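Boletín de viajes culturales
7 de septiembre de 2023

Abierta la inscripción para el circuito Bohemia y Moravia en grupo reducido

La dirección de Viajes Cinia comunica a sus clientes y agencias colaboradoras que queda abierto el plazo de inscripción para el circuito «Bohemia y Moravia: ciudades, bodegas y balnearios», de 12 días de duración, con salida y regreso en Praga. El grupo estará formado por un máximo de 20 viajeros y contará con acompañante de habla hispana durante todo el recorrido.

El itinerario incluye estancias en Praga, Český Krumlov, Telč, Brno y Olomouc, con una jornada completa en la región vinícola de Mikulov y otra en Karlovy Vary. Respecto a la edición anterior, se ha suprimido la noche en Pilsen y se ha ampliado la estancia en Olomouc, conforme a lo solicitado por los participantes en las encuestas de satisfacción. 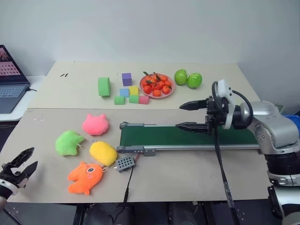 Pinza abierta junto a la cinta transportadora verde.

Los traslados por carretera correrán a cargo de Autocares Šindelář. Los trayectos en tren entre Praga y Olomouc se realizarán en segunda clase con asiento reservado. Se recuerda que cada viajero podrá facturar una sola maleta y deberá hacerse cargo de ella en las estaciones.

El alojamiento se ha contratado en establecimientos de categoría turista superior, en régimen de alojamiento y desayuno. Están incluidas además seis cenas, entre ellas la de bienvenida en el restaurante Truketti. Las personas con alergias o regímenes especiales deberán indicarlo en el formulario de inscripción, ya que los menús de grupo se cierran con antelación.

La coordinación del circuito corresponde a Iveta Sokol, responsable de destinos centroeuropeos, a quien pueden dirigirse las consultas sobre el programa, la accesibilidad de las visitas y las noches adicionales en Praga.
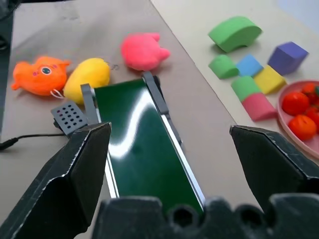

La cinta verde, entre los dos dedos de la pinza.

Condiciones económicas

Para formalizar la reserva se abonará un depósito de 258 euros por persona, que se descontará del importe final. El suplemento por habitación individual está sujeto a disponibilidad. El seguro de viaje Kakinus, de contratación voluntaria, cubre gastos de cancelación de hasta 2000 euros por causas justificadas. Su contratación deberá efectuarse en el mismo momento de la reserva.

No están incluidos los vuelos, las tasas turísticas municipales, los tratamientos termales ni las entradas a espectáculos. Quienes deseen asistir a la ópera en Brno podrán solicitar la gestión de localidades al inscribirse.

Las plazas se asignarán por riguroso orden de recepción del depósito. El programa detallado y las condiciones generales se encuentran a disposición de los interesados en las oficinas de Viajes Cinia.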